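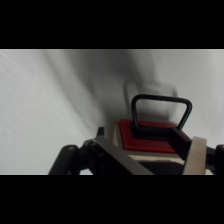 Home | Forums | Grippers & End Effectors | Search | Log in

Dropped part at hold, firmware says "grip OK"

benchrat_29
Running a Sirnus two-finger on a small arm, handled blocks, cream body with a red top and a black D handle. We squeeze the body and leave the handle alone. Last night at hold the gripper let go. No fault, no alarm, status still reading grip OK with the block on the floor. The log has 1,268 cycles on it before that one. Support wrote back that the pads were probably dirty. Has anyone else had this, or do I go buy wipes?

mollusk
Dirty pads is what they tell everybody. I had the same answer in November for a gripper that was fresh out of the carton. What does "grip OK" even check on that model?

benchrat_29
Manual says finger position and motor current. I asked which one wins if they disagree. No answer yet.

Tway_Controls
I'll take support's side a little. You're grabbing a smooth body with a beige pad on one side and a bare metal plate running down the other. Those don't hold the same. I would want to see the part slip with a matched pair before I blamed the firmware.

mollusk
Fine, but a slip is one thing and reporting OK on an empty hand is another. The second one is the safety problem. Somebody walks up to clear the floor because the screen says the arm is holding steady, and the next move starts.

Tway_Controls
Nobody should be walking up to it on the strength of a status word. That's what the gate switch is for. You do have a gate switch?

benchrat_29
Yes, and it works. I opened it myself before I picked the block up. Still don't like it.

oldgrease
Why not grab the handle? It's sitting right there.

benchrat_29
Because the next station needs the handle free. Also the right upright leans out a bit, so the fingers wouldn't close flat on it. Tried it early on and the block swung.

palletjack
We went through this with a Clulberg unit and the fix was 2 lines in the program. After close, wait, lift a hair, read the finger position again. If it moved, stop. Never had another one get past us.

mollusk
Never had another one that you know of. How many cycles since?

palletjack
A little over 1,000.

mollusk
So fewer than he ran before his first drop.

palletjack
OK, fair. It's still better than trusting the flag.

Tway_Controls
The re-read only helps if it lets go during the lift. His let go at hold. You'd have to keep reading the whole time.

benchrat_29
That's my worry too. Bataineh sells an add-on sensor that says it catches slip at any point. The sales page has a nice video and no numbers.

oldgrease
Derbridge had one of those on loan. They sent it back. I didn't hear why so take that for what it's worth.

mollusk
Not much, then.

benchrat_29
Update. Wiped the pads like I was told, slowed the arm down, ran it again with the current logged. Second drop. Current sagged well before the block went and the flag stayed at OK all the way through. Sent the log to support. They asked if I had wiped the pads.

Tway_Controls
All right, that does sound like the flag latches at close and never looks again. I'd still change the fingers to a matched pair. You may have two problems.

benchrat_29
Pair is on order. Arm stays locked out until I have my own check running on the current.

29 replies | 2 shares | Older replies hidden

Contact us | Forum rules | Copyright, all posts belong to their authors | Back to top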